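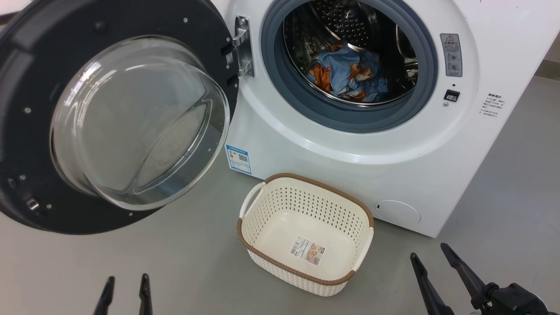

I got the phone on launch day, which tells you what kind of person I was in those days. The Edholm, in the gray. I'd watched the unboxing video so many times that when the lid finally came off my own box I knew where the little paper tab would be, and I still gasped a bit!

My sister Kirsten was sitting across the table eating my crackers. "Does it call people?" she said.

"It has a glass back," I said.

"So does a picture frame."

I worked at Carrier's Phones and Repairs back then (Kirsten and me, our dad's name over the door) and we sold mostly the Baidoo, a fat plastic thing that survived being run over. Sena Agbeko bought one every September, one for each kid going off to school. Nice man. He'd put the cash on the counter and never ask about the camera, and it drove me nuts, because I had a whole speech about the camera.

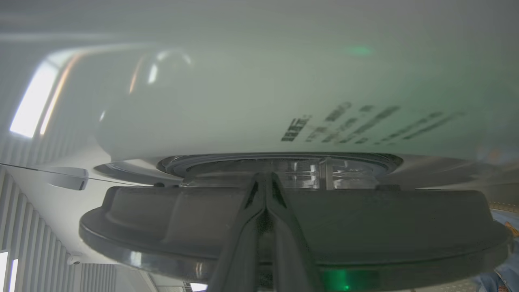 The Edholm lasted 31 days. I was out on the back steps with it, trying to get the moon, and then I was looking at the moon and the phone was at the bottom of the steps. It still turned on. The screen was the trouble – every picture I'd taken had gone soft, and texts came up as slanted rows of black smudge, like the lettering on something white held too close to your eye. I could tell that somebody had written to me. I couldn't tell who, or if they were mad.

A new screen was 484 dollars. I know, because I was the one who had to look it up, on the shop computer, and read it out loud to myself in my customer voice.

So I took a Baidoo out of the drawer. Kirsten didn't say a word, she just slid the crackers over.

The first call on it came while I was still peeling off the plastic. It was Aba Quansah, who I'd been meaning to ask to dinner since roughly the previous phone.

"Did you get my message?" she said. "I sent it to you last night."

"I got it," I said. "I couldn't read it."

"Well, that's a new one."

"What did it say?"

There was a long crackly quiet. The Baidoo had a terrible speaker, I used to warn people about it.

"Come by around 40 minutes from now," she said, "and I'll read it to you."

I left the Edholm on the counter, moon and all, and went to find a clean shirt.
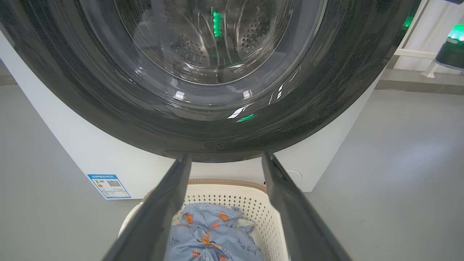 The washer, door shut and nothing in the drum.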